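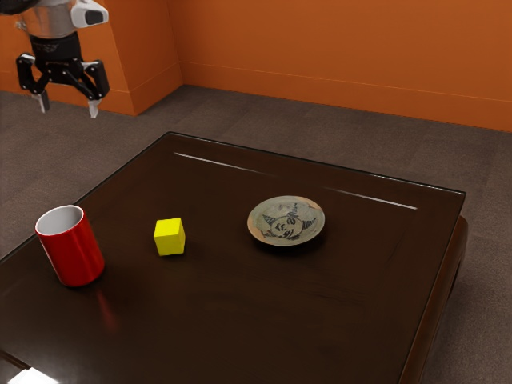 Should a small lab pay for simulation seats before it has paid for an arm? In most cases the seats should come first, provided the licence term is short and the gripper model in the package matches the one on the purchase list.

Filed under: Equipment Reviews > Robotics > Software and Planning

Review: Danodine Bench, single-seat annual licence

Danodine Bench is a tabletop manipulation simulator sold to groups that intend to buy an arm within the next budget cycle. We ran it at Hisstead from July, on one workstation, as part of the planning for a single-arm cell. What follows covers the licence, the scene library and the costing module, in that order of usefulness to a purchaser.

Licensing. One seat costs $500 a year. A seat is tied to a machine, and moving it requires an email to the vendor. Our transfer request went in on a Monday morning and was cleared before lunch. There is no perpetual option. A floating licence is offered, but the minimum order is 3 seats, which put it outside our line item.

Scene library. The catalogue lists 111 household objects. Our working set-up was a red cup, a yellow cube and a patterned plate on a low, dark, polished table, with a two-finger gripper on a wrist-mounted arm. The three shapes make different demands on a grasp planner: the cube has flat parallel faces, the cup can be taken across the body or by the rim, and the plate is shallow enough that a straight top-down approach is a poor choice. The glossy tabletop is worth keeping in the test set. It carries pale streaks of reflected light and a faint red reflection of the cup, and anyone budgeting for a vision system should see how their segmentation copes before choosing a sensor.

Surface rendering is good. Contact behaviour is less so. Friction is set per object, with no separate value for the fingertip pads, so a comparison of pad materials has to be faked by editing every object in turn. If pads are a significant consumable in your budget, this is a real gap.

Costing module. The user enters reach, payload and cycle time, and the module returns a shortlist with freight, mounting plate, guarding and spares as separate lines. Default labour rates are editable. It does not handle import duty or GST, and it assumes the controller is included with the arm. We exported to a spreadsheet and added both by hand - tedious, but a one-off job.

Its reach check was the most valuable feature for us. Our first-choice arm could not cover the far side of the table at the mounting height we had pencilled in. Raising the pedestal by 60 mm fixed it, at the price of some steel. Finding that after delivery would have meant re-drilling the base.

Support. Email only. Answers were competent and short. The manual has no index.

Verdict. Recommended for one budget cycle, then reassess. Labs that already own an arm will get less from it, and anyone whose work depends on fingertip friction should ask for a trial first.

Reviewed by Noreen Afridi

Comments

Onni Koskela
Does the costing export keep the spares as separate rows? The Drudico planner lumps them together and our finance office sends it back every time.

Noreen Afridi
Separate rows, yes. Part numbers come out as text, so check the leading zeros.

Yesenia Condori
Agree on the pad friction. We gave up and tested pads on the bench. It took about a fortnight.

Archie MacBrayne
Any word on pricing for TAFEs? The order form only has a commercial tick box.

Search reviews
Enter keyword or model
Go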